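Search the Help Boards

Filed under: Film & Video > Festivals & Submissions > Delivery Formats

DCP passes validation but festival server rejects subtitles on reel 2 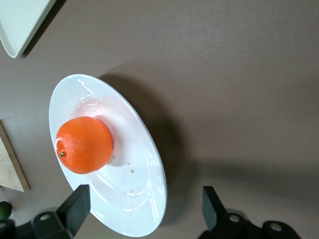 vergara_post

I am delivering a documentary feature to the Narness festival. The film is 100 minutes, split into 6 reels, 24 fps, 2K flat, unencrypted. Dialogue is mostly Spanish with English subtitles as a separate timed text track, not burned in.

The package was made in Vestanance from a ProRes 4444 master. It validates clean in the same program. The festival's tech check came back with one line: "Ingest OK, playback stops at start of reel 2, error 3002, subtitle asset." Reel 1 plays with subtitles as expected. The other reels were not tested because playback stopped.

What I have tried:

- Re-exported the package from scratch. Same result.
- Swapped the subtitle font for a plain one. Same result.
- Played it on a desktop DCP player. All reels play and the subtitles show.

I don't have access to a cinema server here. Burning in is possible but the festival also wants a version without English for a local screening, and I would like to keep one picture asset and two compositions. Is there something specific about reel 2 that I should be looking for?

flundulwood_booth

Don't trust the desktop player for this. Most of them read subtitle files loosely and will display things a server refuses.

I can't tell you what 3002 means on their unit. Those numbers vary by manufacturer and sometimes by firmware, so ask the festival for the full log and the server model. With subtitle faults at a reel boundary I check these, in this order:

Timing. Subtitle times in each reel file have to start from zero at the head of that reel. If the times carry on from the start of the film, the first cue in reel 2 lands past the end of the reel. Some servers skip it, some stop. Reel 1 would be fine either way, which matches what you describe.

Overlap. Look for a cue that runs across the reel change. It has to be ended before the last frame of reel 1 or split into two cues, one in each reel.

Duration. Open the CPL in a text editor and compare the subtitle duration with the picture duration for reel 2. They should agree to the frame.

Font. Each reel's subtitle asset needs the font available to it. A font reference that resolves in reel 1 but is missing in reel 2 will pass a weak validator. Also check the font file size, as older servers have a low limit.

Run the package through a second validator that isn't the program that made it. A tool checking its own output tends to repeat its own assumptions.

If you find the fault, you can make a new subtitle asset and CPL and leave the picture and sound files alone. Give the new CPL its own UUID and change the title so the booth can tell the two apart. Same method for your version without English: a second CPL pointing to the same picture and sound, with no subtitle track.

mono_mix_down

just burn them in. had this with a short in October and gave up after two rounds of emails. your audience won't know the difference

vergara_post

It was the timing. I had cut the subtitle file by reel in a separate editor and it kept the feature timecode. Reel 1 starts at zero so it was correct by accident. There was also one cue crossing from reel 2 into reel 3, which I have split.

New CPL sent to Narness. The second validator reports no errors. I will post again when they have run it on the server.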